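30 avril 2020 - cahier atelier, rangement bureau

Repris la question du petit matériel de bureau, laissée en plan depuis le déménagement chez Skorkurside. Objectif tout bête : que les ciseaux, crayons et blocs aient une place fixe et qu'on arrête de fouiller dans les cartons. Deux options sur la table :

- l'organiseur en treillis métal noir (pot à crayons surélevé derrière)
- un bac plat, genre plumier, posé en biais ou droit, à voir

L'organiseur d'abord. Avantage : tient peu de place au sol, on voit à travers les mailles. Inconvénient : les petites choses descendent au fond et on les oublie. Les gommes surtout. Et les ciseaux finissent à côté, toujours.
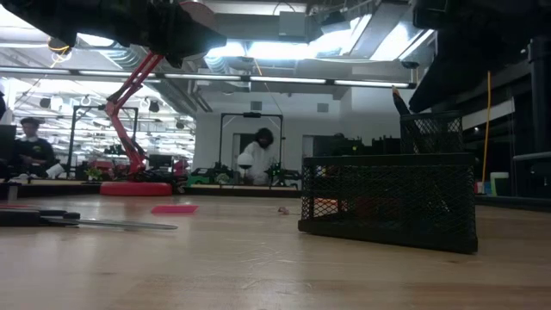
Pour les ciseaux, régle à fixer une fois pour toutes : lame vers le bas dans le pot si pot, à plat si bac. Pas de lame qui dépasse au bord de la table. J'ai failli m'y prendre la manche ce matin.

Mesuré le plateau côté fenêtre : 900 mm de libre en longueur une fois la lampe reculée. Suffisant. La lampe rouge reste au fond à gauche, son pied rond mange de la place mais ailleurs elle éclaire mal. Resserrer l'articulation du coude un de ces jours (elle redescend quand on la pousse trop haut). Clé de 10 introuvable, voir dans la caisse Trulier.

**Fournitures**

Fait le tri dans le carton Wemov. Dedans : 34 crayons et feutres en tout, beaucoup de feutres secs, jetés. Les crayons à gomme gardés à part. Blocs de notes : les roses d'abord, les jaunes sont gondolés par l'humidité de la cave, à finir en brouillon.

Essayé ensuite le bac. Plus simple qu'attendu, tout se voit d'un coup. Ciseaux en haut, crayons et feutres couchés en diagonale, bloc en bas. Le contenu glisse un peu quand on déplace le bac, mettre un fond en feutrine ou en mousse fine - reste une chute derrière le massicot je crois. 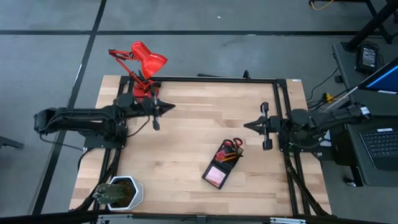 *Bac noir garni : ciseaux à manches rouges, crayons ou stylos, carré rose. Cactus au coin du plateau.*

À noter pour le bac :

- pas lourd, on peut le prendre d'une main
- séparations intérieures à prévoir. Deux bouts de carton plume feraient l'affaire
- si on le pose en travers on perd la moitié du coin droit, donc le mettre parallèle au bord
- étiquette dessous, pas dessus (colle sur le noir = traces)

Le cactus : je le laisse pour le moment. Pot blanc à pans, joli, mais trop près du coin, quelqu'un va le prendre avec le coude. Arroser très peu, 2 fois par mois maxi. Si ça gêne il ira sur l'étagère, à condition qu'il ait du jour.

**Crayons**

Test des crayons à gomme sur le papier Verbeke (le blanc un peu satiné). Trait correct en HB, gras et baveux en 2B. Les gommes de bout de crayon : les vieilles durcissent et laissent une trainée rose au lieu d'effacer. Passé chaque gomme sur un coin de papier de verre fin, deux coups suffisent, après ça remarche à peu près. Celles qui s'effritent, poubelle. Vérifier aussi que la virole ne bouge pas, sur le lot bon marché elle tourne et la gomme tombe au bout d'une semaine.
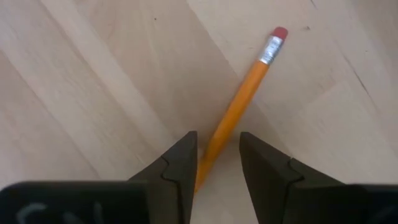
Taille : affûter tous les crayons gardés avant de les ranger, au taille-crayon à manivelle, pas au petit en plastique qui casse les mines. Pas trop long pour la pointe. Les épluchures dans le bac papier, pas sur le plateau, le bois clair marque vite avec le graphite et ça part mal (essayé gomme blanche + chiffon à peine humide, moyen).

Décision provisoire : bac plat pour ce qui sert tous les jours, organiseur treillis pour le reste, au fond près du mur. On garde comme ça jusqu'en août et on revoit avec l'inventaire.

Reste à faire :

- [ ] couper la feutrine au format du bac
- [ ] carton plume, séparations
- [ ] recommander des blocs (petit format carré)
- [ ] lampe, serrage coude
- [x] carton Wemov trié, plié, descendu
- [ ] demander chez Verbeke si le papier existe en non satiné

PS - la règle métal de 30 n'est ni dans le carton ni dans le tiroir. Si elle est sur un autre poste, la ramener svp.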